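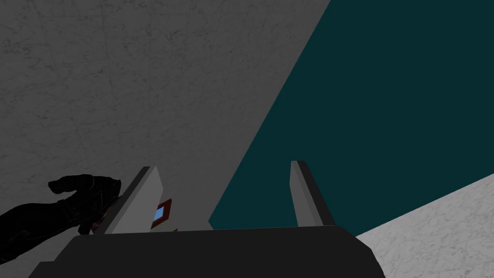

Mottled gray next to dark teal.

Kernadell Evening Reading Room
Progress report to the Cattaneo Fund
15 Jun 2025

Grant period: first half
Project site: Old Exchange building, Kernadell

Where we stand

We are halfway through the grant and I am very happy to be writing this one. When we sent in the application we hoped to have the room open two evenings a week by now. We are open three, and on the busiest evenings people are sitting on the stairs with their books (we have ordered more chairs). We now have 62 registered readers, and the number keeps creeping up every time the school in Ponum sends a notice home.

The room is doing what we hoped it would do. Adults who work days come in after supper and read, or practice reading, in a place that is warm and quiet and doesn't ask them to buy a coffee. Quite a few bring children. We hadn't planned a children's corner at all, and now we have one, with a rug and two low shelves, and it is never tidy for more than ten minutes!

Adult reading groups

The Tuesday group started with 8 people and has grown to 14. They voted to begin with short mysteries, finished the first book in three weeks and asked for another by the same author before we had even planned the next session. Most members now read aloud at least once an evening. At the start several would only listen, so this is a big step and it has been a pleasure to watch.

The second group, for people learning English, got going in April. It is smaller and attendance goes up and down with the shifts at the cannery. We moved the start back by half an hour, which helped a good deal. The group likes newspapers best, especially the local pages, and spent one whole evening on the classified ads – bus timetables are next, by request.

The book collection

The Zarnamlow branch library has lent us 20 crates of books on a rotating basis, and the lending desk there has been wonderful to work with. Every crate comes with a printed list, so checking them in takes one person an evening instead of a weekend. Cookbooks, westerns and books about the sea go out fastest. Large-print titles are gone almost as soon as they reach the shelf, and I would like to put more of the second payment toward those if you are agreeable. The poetry has been slow, apart from one very battered anthology that has hardly been back in the building.

We have lost only a handful of books, and two of those came back through the mail slot with a note.

The room itself

The electrical work passed inspection on the second visit. The first visit turned up a problem with the old junction box in the hall, which took nine days to replace and pushed our opening back. The radiators work, loudly. The leak above the west window has been patched, but the roofer says the patch will need proper attention before winter, and the building's owner has agreed in writing to pay for it.

Overhead lighting was the one real complaint in our comment box. People found it harsh for a long evening of reading, so we are switching to lamps at the tables and keeping the ceiling lights for cleaning up. The furnishing budget covers this with a little left over.

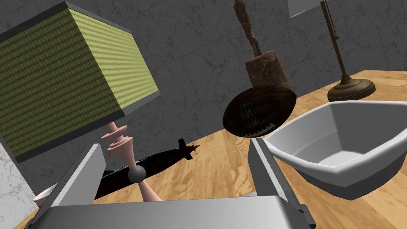
Table lamp with a square, woven-look shade and a pale pink turned base.

Spending

We are under budget on furniture and on printing, and over on heating. The heating overrun comes from the third evening, which was not in the original plan. I propose moving the printing surplus across to cover it. The full ledger and copies of receipts went to your office in a separate envelope. Please let me know if the insurance certificate is missing from it, as it was renewed the same week and may follow by itself.

What has been difficult

Parking is bad on market evenings. The late bus to Ponum leaves before our closing time, so readers from that side have to pack up early, and some have stopped coming on those nights. I have written to the bus company twice and will try calling next. We also underestimated how long it takes to train people on the check-out system, and the written guide needs to be shorter.

Next steps

Over the summer we will keep the same three evenings and add a Saturday morning story hour as a trial. Both adult groups will carry on without a break, which was their choice and not mine! The large-print order is ready to send once you confirm the change to the book budget. We would love to have someone from the Fund visit on a Tuesday, when the mystery group meets. They start at seven, and the side door on the alley is the one to use while the front steps are being repaired.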